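Project Report: Laundry Unloading Arm, Workshop Build
Nadja Fankhauser and Manju Sengar
April 3, 2026

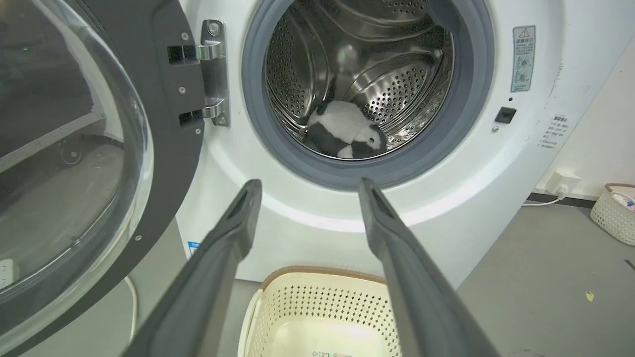

We picked unloading a washer because it's the chore both of us hate, and because the arm we had could almost reach it. Goal was simple on paper. Arm reaches into a front loader, closes on one soft object, pulls it out past the gasket, lets go over a basket. No door opening (door is opened by hand before each run), no sorting, no folding. We started with one object at a time, and the stuffed panda lying at the bottom of the drum was our standard target for most of the testing. It has big black and white areas so the wrist camera has something to lock onto against all that shiny steel. The basket goes on the floor in front of the machine, low, so the arm doesn't have to swing far with something hanging off it.

Parts

Arm is a Vorkitus kit arm, bought used, 6 joints. Gripper base is also from the kit but the mounting plate is ours, third version. Controller board is a Zellton. Software for the joint moves is Pathak, which is free for students, plus our own Python on top for the camera side. Camera is small and sits at the wrist looking out between the fingers. That placement was Manju's idea and it was the right call, although it means the fingers are always in the view and we had to mask them out.

Power supply died in week two. Replaced with one from Manju's old project. Not in the budget table becuase we didn't pay for it.

Mounting

The arm sits on a rolling cart made out of scrap from the shop bin. Rolling was a mistake at first. When the arm pushed into the drum the whole cart backed up and the arm thought it had gone further in than it had. We added locking feet and put a sandbag on the bottom shelf. Still moves a hair. Good enough.

Cart position matters a lot. We put tape marks down for it in our section of the shop and then somebody mopped and they came up. Second set was painted.

Seeing into the drum

This took the most time by far. The inside of a washer is a terrible place for a camera. It's curved, it's full of little holes, and the raised lifters throw highlights that jump around when the arm moves. Our first detector was just a brightness threshold and it kept picking lifters. Nadja rewrote it to look for patches with no hole pattern, which works a lot better on plush and worse on a thin dish towel, where the pattern behind sort of confuses it when the towel is bunched up.

The glass door was another problem. It swings out to the left and it's thick and curved, so you get reflections of the room in it, and the detector found "objects" in there. Fix was dumb — ignore the whole left part of the view. We lose nothing since the arm never needs to go that way.

Lighting: overhead lights on, nothing else. We tried a ring light on the wrist for a day. Worse. Took it off.

Reaching in

The path is three steps. Approach point outside the opening, then straight in, then down. Early on we let Pathak plan its own path and it liked to cut the corner, which meant the wrist rubbed the rubber gasket. We now force it through a fixed point at the center of the opening, going in and coming out.

Fingers stay open until the wrist is low enough, then close slow. We set a current limit so it stops squeezing when the motor works too hard. Limit is 700 mA. Lower than that and it dropped the panda on the way out. Higher and the mounting plate flexed, and that's how we lost version two of the plate.

Finger tips were another thing. Bare plastic slides on plush. We tried rubber bands, then strips of Givow grip tape. The tape held up fine but it peels at the corners and has to be redone.

Test results

24 runs in the final round, same cart position, target put back by hand in a different pose each time. A run counted as good only if the object ended up in the basket without either of us touching anything.

Good: 18
Dropped on the way out: 3
Missed the grab: 2
Stopped by us: 1

The one we stopped was a cable snag, arm cable caught on the cart handle. Our fault and not the code. We counted it anyway.

All three drops happened at the gasket lip. The object hangs below the fingers and catches on the rubber, then peels out of the grip. Raising the exit path helps but then the top of the wrist gets close to the upper edge of the opening. Not much room either way.

Misses were both with the panda shoved up to the very front of the drum, right behind the lip. The fingers come in over the top of it. We know why and didn't have time to fix it.

We also did some runs with a towel and with socks, but those weren't done the same way each time so no numbers. Towel was OK. Socks were bad, it would get one and leave the rest, and a sock flat against the drum wall basically can't be grabbed with these fingers.

What we'd change

Fixed mount, no cart. Or a cart that bolts to something.

Narrower fingers. These are big for the job and they block a lot of what the camera could be seeing. Nadja has a drawing for a slimmer pair but we ran out of printer time.

Some kind of check that the grab worked. Right now the arm doesn't know if it has anything, it just goes to the basket and opens. Motor current could tell us, we log it already, just didn't write the part that reads it back.

Wet laundry. Everything we tested was dry. Wet stuff is heavier and sticks to the drum and we expect the current limit would need to be redone from scratch.

Who did what

Manju: cart, mounting plate, wiring, camera mount, most of the testing.
Nadja: detector, path code, logging, this report (Manju wrote the parts section and the section on reaching in).

Code and the plate files are in the class folder under our names. The plate file called final is not the final one, use v3.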